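Listilex Garment Fit Notes, data card

Overview

Listilex is a table of fit notes for women's and unisex knit tops, mostly T-shirts, tunics and light cardigans. Each row joins one garment in one size to one written note on how it fit. The set was built to test size advice tools, which tend to do well on stiff woven shirts and badly on stretchy ones.

The notes come from two shops, Cidirico and Beddoe. Cidirico sells its own cut-and-sew tops in small runs. Beddoe resells basics from several makers and adds printed logos. The two shops label sizes differently, so the size column should never be read without the shop column.

Contents

garments.csv: one row per garment and size, flat measurements in inches
notes.csv: one row per fit note
fabrics.csv: fiber content, knit type and stretch grade
sizes.csv: the size label used by each shop, mapped to a shared scale

There are 34 garments in the current release. Fabric stretch is graded on a scale of 4 steps, from "firm" to "very stretchy". The grade is set by hand pull across the chest, with the fabric flat and the seams left out of the pull.
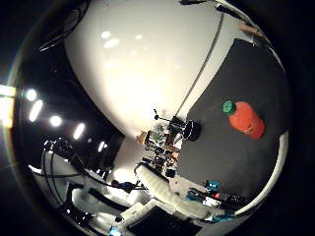
Red bottle with green cap, lying on its side.

Measurements

Chest is taken one inch below the armhole, edge to edge, and is not doubled. Length runs from the high point of the shoulder to the lowest point of the hem. On curved hems the side length is given as well, in side_len. Sleeve length on dolman and raglan styles is taken from the center back neck, because there is no shoulder seam to start from. These rows have sleeve_from set to "neck". All other rows have it set to "seam".

Every garment was measured before washing. A smaller group of 15 was measured again after one cold wash and a flat dry, and those values are in the columns ending in _w. Blank means not remeasured. It does not mean no change.

Notes and labels

Fit notes were typed by the wearer in a free text box. They were then given one of 3 labels: small, true, large. A note that praised the fit but reported sizing up was labeled small. Notes about color, print or price with no word on fit were dropped.

Spelling was left alone. Order numbers and shipping remarks were removed.
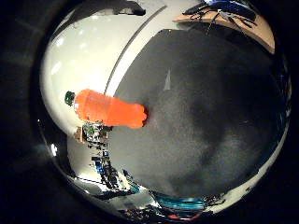 Labels were assigned with Wurnik, a plain spreadsheet add-on that shows one note at a time and hides the size worn until a label is picked. Where two labelers disagreed, both labels are kept, in label_a and label_b. The final label column is blank for those rows, and scoring scripts should skip them.

Known problems

Beddoe changed its size chart in February. Older notes use the previous chart, marked chart = 1.
Rib cuffs are missing from cuff_w on all cardigans.
"Tunic" and "long tee" overlap in the style column.
Very few notes cover the two largest sizes, so results there should be reported apart from the rest.

Use

The tables may be used for research and teaching. Do not use the notes as product reviews or show them beside goods for sale. Corrections to measurements should give the garment_id, the size and the method used.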